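The Button Box

I have wanted a box of buttons since I was small enough to be lifted up to the lift panel and told I could press one. One! There were 15 floors in that building, and I was allowed to choose a single number and then get put down again.

So that's the background. As an adult with a rates bill and opinions about grout, I assumed it would pass. Then Plovton put their practice consoles on sale in October, the ones sold to training colleges and, I suspect, to a quiet second market of people like me. The listing said "suitable for bench familiarisation". I didn't know what that meant and I bought it before lunch.

The box travelled up to Ballura by courier and spent a night in the depot, then another night on the wrong verandah. Everyone in my house was told it was a work thing. Everyone in my house has met me.

First problem: where does a person keep a control box that controls nothing? It's heavier than it has any right to be. I tried it on the kitchen bench, where it sat between the toaster and the fruit bowl looking like we were about to launch the bananas. I tried the laundry, on top of the dryer, but a spin cycle in the next machine makes everything in there creep toward the edge. The bookshelf was too shallow by a thumb's width. I measured it afterwards, which is my usual order of doing things.

In the end it got the white table, the one I'd bought for sorting receipts. The receipts are now in a shopping bag on the doorknob, where to be fair they'd been for most of the year already.

I'll say this for Plovton, they put handles on it. Proper ones, one at each end, so you can pick the whole lot up with both hands and walk through the house like you're delivering a cake. My old stereo had no handles. Neither did the Yoon sewing machine I carried up three flights in my twenties, hugging it like a drunk relative. More objects should admit they're going to be moved.

Then there's the pressing. I've ranked the controls, obviously.

Last place goes to the little white push buttons. They're perfectly decent, but they're tucked up the back and you have to mean it. They feel like something for resetting the clock after a blackout.

The toggles are very good. There's something about a small metal switch that makes you sit up straight and wish you were wearing a headset. I flick them both before I start on my emails and both again when I've given up on my emails, and I feel I've run a tight ship.

The arcade buttons are better again. I spent what must be a solid 1,000 two-dollar coins' worth of my adolescence on buttons like those, in the back of a fish and chip shop that smelled of vinegar and wet towels, and my hands remember every bit of it. I have no coordination for anything else. I can't catch a set of keys. But give me four round buttons and I'm away.

First place, though, is the knob. It's big, it's green and it turns. I have dimmed imaginary lights with it. I've turned down the neighbour's leaf blower (no effect so far) and I have slowly, with feeling, brought up the volume on a kettle.
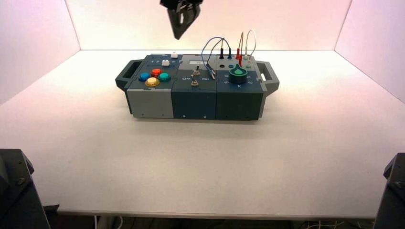 The console in its new home. Green knob on the right, yellow button at the front for easy reach.

There's a proper "Off" and "On" printed on top as well, with the toggles in between, which I find restful. Very little in my life is labelled that clearly. The hot water system has a dial that goes from a snowflake to a different snowflake.

I did look into the expansion modules. Cemumo makes one with a row of sliders, and the price had a comma in it, so I closed the tab — and then opened it again to check the comma. It was 2,000 and something. I could buy a lot of grout for that.

For now I'm sticking with what I've got. The tax is due, the shopping bag has started to pull on the doorknob, and I've given myself until 6 o'clock to start sorting it. There isn't really room on the table.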